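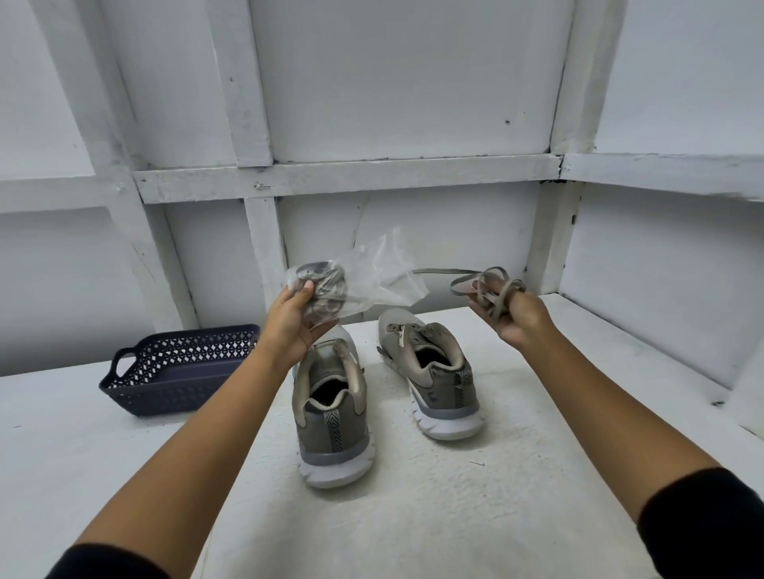 Spare lace in its bag, a second lace wound round the hand, and a well-worn pair of grey trainers waiting on the bench.

The lace problem

Length, section, tip and eyelet: a practical look at the cheapest part of the shoe

A shoelace is a tension member that is bent sharply a dozen or more times along its length, dragged through holes under load twice a day, and stood on. It is asked to slide easily when being tightened and to stay put once it is knotted, which are opposing demands. Considering the duty, most laces last well. Considering the price of a replacement, most of them are also kept far too long.

The usual reasons for changing a lace are breakage, a lost tip, or a colour that no longer matches the shoe. There is a fourth that gets less attention: a worn lace changes the fit. As the outer braid polishes and the core loses its bulk, the lace runs more freely in the eyelets and slackness travels from the forefoot up to the knot. The wearer responds by pulling harder at the top, which puts pressure on the instep and does little lower down. People then complain about the shoe.

Flat, oval or round

Three cross-sections account for nearly everything sold for trainers. Flat laces are a woven or braided tube pressed to a ribbon, commonly 6 to 10 mm wide. They spread the load across the tongue, sit neatly, and hold a bow reasonably well. Their weakness is twisting: a flat lace with half a turn in it between eyelets behaves like a cord and presses like one.

Round laces have a braided cover over a core of filler yarns. They resist abrasion better than flat ones of the same fibre and are the normal choice for boots. On a padded tongue they can be felt. Smooth round polyester is also the section most likely to come undone by itself.

Oval laces fall between the two and are common on running shoes. They lie flatter than a round lace and don't need to be kept straight as carefully as a flat one. If a pair of shoes came with flat laces, though, the eyelets were probably punched with flat laces in mind, and a thick oval can be a struggle at the lower holes.

Fibre matters less than section, with one exception. Cotton grips well in the knot, soaks up water and wears quickly. Polyester is the sensible default. Nylon is strong but slippery, and a nylon lace needs a double bow. The exception is elastic, which should be treated as a different product altogether. It suits those who don't want to tie a knot and it masks a poor fit.

Working out the length

Packets often give a recommended number of eyelet pairs along with the length. This is a fair guide for one model of shoe and a poor guide across all of them, because it ignores the distance between the rows. A wide-fitting trainer can use several centimetres more per crossing than a narrow one with the same number of holes.

Measuring the old lace is more dependable, with two cautions. Lay it flat without pulling, and measure tip to tip, including the tips. An old lace may have stretched in use or shrunk in the wash, so check it against the shoe as well: lace up, put the foot in, tighten to normal wearing tension, and look at what is left. Each free end wants to be long enough for a bow whose loops clear the sole. If the loops reach the floor, the lace is too long, and no knot will cure it.

Should the old lace be missing, run a piece of string through the eyelets in the pattern you intend to use, leave a free end on each side, and measure that. It takes less time than returning the wrong pair.

Stated lengths are nominal. We bought laces from two ranges, Privaso and Skumer, in the same marked length, and found the two differed by 17 mm when laid side by side on the bench. Neither would cause trouble in use. Two laces within one packet should match closely, however, and it is worth comparing them before either one is threaded.

Taking the old pair out

Loosen from the top and work down. Pulling the whole lace out from one end is quick, but it draws the full length through every eyelet and carries whatever grit is in the braid with it. On shoes with webbing loops instead of punched holes, this is how the loops get frayed. Ease out a crossing at a time until the last bar is free.

Wind the old lace round the fingers as it comes off and keep it until the new one has been fitted and worn. A used lace with sound tips remains a useful spare, and it ties up tomato plants and rolled mats perfectly well. The new one should stay in its bag until needed. Laces supplied loosely coiled need little attention. Those supplied folded under a tight paper band have set creases, which can be removed by steaming or by an hour under light tension.

With the laces out, the shoe is as accessible as it will ever be. Lift the tongue and brush down both sides of it. Debris collects at the base of the tongue, where it is held by the lowest crossing and ground in with each step. A dry brush is enough for mesh uppers. The midsole can be wiped with a damp cloth and a little washing-up liquid, and the grooves in the sidewall want a smaller brush. Let everything dry before lacing: a damp tongue creases under tension and keeps the crease.

Check the eyelets at the same time. Run a cotton bud round each one. If it snags, the edge is rough and will cut the new lace where it cut the old one. Metal eyelets can be dressed with fine abrasive paper wrapped round a matchstick. A punched hole that has begun to tear should be reinforced by a cobbler or bypassed.

Threading

Centre the lace before anything else. Pass it across the bottom pair of eyelets, bring both ends up and compare them. An error of 10 mm here is 20 mm at the bow, and it is tedious to correct once the lace has been run to the top.

Criss-cross lacing, over or under, is what most trainers are designed for. Bringing the ends up from beneath gives slightly easier adjustment; going down from above grips better, since the lace is pinched between the eyelet and the tongue. Straight bar lacing looks tidy and relieves a high instep, but it is slow to tighten evenly. Whichever is used, keep the same side crossing on top all the way up, and mirror the arrangement on the other shoe if appearance matters.

Pass the lace through the tongue loop where there is one. It stops the tongue sliding towards the outside of the foot. Flat laces should be run between finger and thumb after each crossing to take out any twist. Tension should be even and moderate throughout, with the final adjustment made with the shoe on the foot and the heel pushed well back.

The tip

The plastic or metal end is called an aglet. The usual plastic sort is a film wound round the end of the lace and bonded, and it generally fails by splitting along the seam. Once it has split, the braid opens and the lace will not go through a small hole.

A short length of heat-shrink tubing makes a good repair. Choose a size that just slides over the lace, cut 15 mm, and shrink it with a hot-air tool. Clear adhesive tape rolled tightly will do for a week. Melting the end of a synthetic lace with a flame produces a hard, irregular bead that snags the eyelets, and it does nothing for cotton except set light to it.

Wear on the bench

The Wavach workshop keeps a simple reciprocating jig that draws a lace back and forth through a single punched eyelet under a fixed weight. It is a crude test and doesn't reproduce walking. It does put samples in order. We ran flat polyester laces for 2,000 cycles each and measured the width of the worn section. The Privaso sample kept its shape with a slight surface fuzz. The Skumer sample had the same fuzz and had narrowed visibly, although it was nowhere near breaking. A cotton lace from Bahrami, included for comparison, parted at cycle 43 of its second run, having completed the first with most of its cover gone.

Those results apply to one eyelet with a clean edge. The same polyester on a hole we had deliberately roughened was badly cut before the first run was over, and the choice of brand made no useful difference.

Storage and washing

Wash laces separately from the shoes, in a small mesh bag, at the temperature used for ordinary coloured clothes. Dry them hanging, away from a radiator. A tumble dryer softens the tips. Store spares in pairs, coiled loosely, with the length written on the bag. A shallow plastic basket with perforated sides holds a household's supply, along with the brushes, and lets out any damp they bring with them.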